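Notebook, evidence section, Enham lab
April, started at 7:40 a.m. with the first coffee

Picking up where I left off on the school samples, and I'm going to write more than I need to, because the last time I kept it short I spent half a morning trying to work out what I'd meant by "redo the middle ones."

So. The police department brought over the second box from the middle school case (case 1511 in our log, please use that and never the school's name, even in here). Gummies again, in the same plain pouches as before, plus one vape cartridge in its own bag. Seals were fine on everything except item 43, where the tape had lifted at one corner. I photographed it, called the property room, and they're sending a note to go with it. Until that note is in the folder I'm leaving 43 alone, and I'd ask everybody else to do the same, please!

The gummies are a pain, as anyone who was here last spring will remember. All that gelatin and sugar gets into the extract and then we wonder why the numbers wander. I went back to Thérèse Marchand's old way of doing it – freeze first, grind while it's still brittle, then weigh – and the repeats came out much closer together than they did yesterday when I was cutting them up with a blade like a cook. I should have started there. Her handwritten page is taped inside the cover of the Tusivine binder for anyone who wants it, and it's worth reading all the way down, since the good part is on the back.

Blanks were clean. The low control was clean too, which it shouldn't be, so I made it up fresh and ran it again, and the second one read where it ought to. My guess is I drew the first from the wrong vial (they're both in the door of the small fridge, one behind the other, and I've now moved one to the shelf). Both runs are kept and both are in the folder, with my initials by the bad one.

Turnaround: the prosecutor's office asked whether we could have the report in two weeks. I told them we have 368 items waiting and that a case with kids in it goes near the top but still gets the full procedure. They were very nice about it, to be fair.

Still to do: the cartridge, the second analyst's review, and a new lot number for the Lultetti solvent, which ran out with 60 mL left on paper and none in the bottle. I'll correct the inventory after lunch.
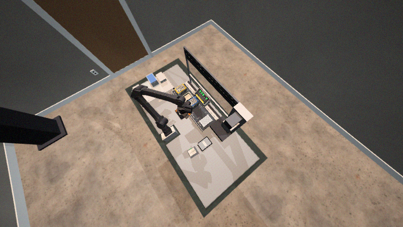
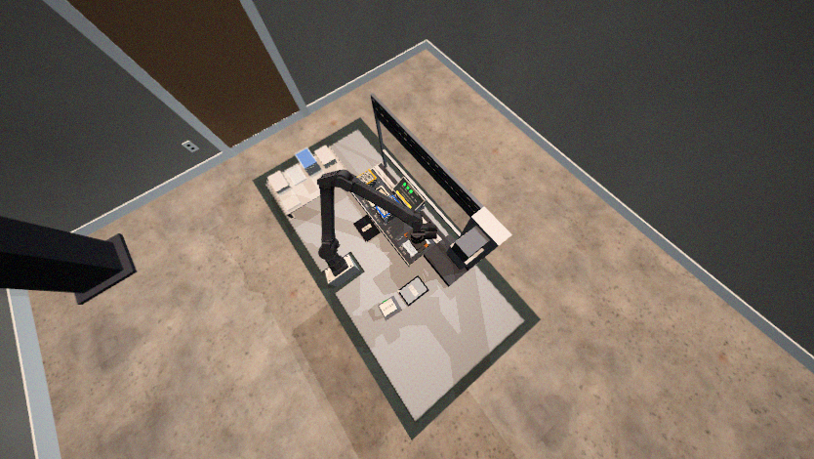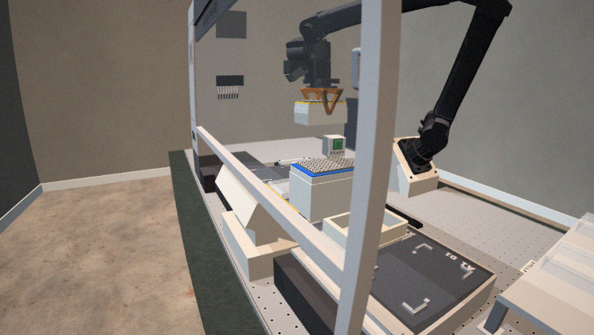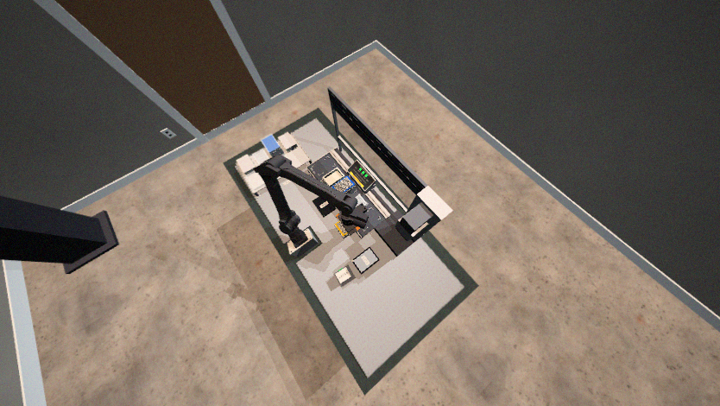 Umesh Chaudhary, added in the margin at 4:15: Agree on freezing first, but please write down how long. Thérèse's page says overnight and I think you did two hours. If two hours is enough I'd love to know it, only the defense will ask and we need it in the method before the report goes out. I'll take the review once the note for 43 is in.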